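We use cookies to keep you signed in and to remember which threads you have read. Accept all / Manage settings

12/23/18
by Grethe Briem

OK friends, the table thread I promised. I have been setting tables for other people's dinners for a good long while now and I still get a little nervous over my own, so if you're standing in your kitchen tonight wondering what goes where, come sit with me a minute.

First thing, and I say it every year: take everything off. The mail, the keys, the bowl of clips and dead batteries. You can't see what a table wants while it's holding your whole week. Mine took me most of the morning, mainly on account of stopping to read the mail.

Second, no tablecloth for me this time. I love a cloth, I own too many cloths, but a light wood top with a nice grain does so much work all by itself, and you don't have to iron it. If yours has water rings, rub in a little oil the night before and put a plate over whatever's left.

Third, the plates. I've gone over to red. My mother would have fainted – she was white china all the way, with the gold line around the edge that you couldn't put in the dishwasher – but red on pale wood in December makes me happy every time I walk past the door. Round, glossy, with a bit of a rim so the gravy stays home.

Leire Barrios asked me under last week's thread whether the silverware can go ON the plate, and yes, Leire, it can! For a sit-down dinner I still put it at the sides, out of habit more than anything. For a come-and-go supper, put it right on the plate so people can pick the whole thing up and wander off with it.

Now for color. Red and wood will carry you a long way, but they like a bit of company, and what I keep coming back to is purple. A deep, dark purple with some blue in it. Sounds awful next to red, I know, I know. Try it before you write to me.
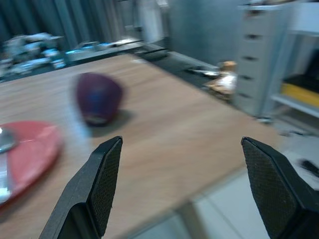
Zirthorpe Supper Club – Table & Kitchen Team

See how dark that purple goes against the wood? One rounded thing in a color like that, sitting off toward the plate with plenty of bare table next to it, and I'd call the place set. I used to crowd every inch with pinecones and ribbon and then have no room for the potatoes.

And do think about your light. When it comes in from one side you get those soft shadows lying across the wood, and even a plain supper looks like somebody fussed over it. I switch off the big overhead and leave a lamp on at one end. Tsung-han Siu says he can't see his food that way. Tsung-han is welcome to bring a flashlight.

A few of you wanted to know how much room to leave each person. I give 60 centimeters, measured from the middle of one plate to the middle of the next (I learned it in centimeters from my grandmother and never switched over, sorry, it's just under two feet). If you've got kids in the row you can squeeze them up some.

Supper is at 5 tomorrow, by the way, for everyone who's coming to the hall. Po-yen Tang has the soup and Siu-ming Shih is bringing bread, two kinds, one with seeds. If you can carry a chair, carry a chair. If you signed up for dessert and have changed your mind, please tell me tonight and not at the door.

Last one and then I really have to go and peel things. Don't wait for a matching set. I waited years for a matching set! Put out the plates you like with whatever silver is in the drawer, and if one fork is bigger than the rest, give it to the hungriest person.

Oh, and I forgot the candles. Unscented, please, on any table with food on it. I'll do a proper candle thread after the holidays if there's interest, so let me know below.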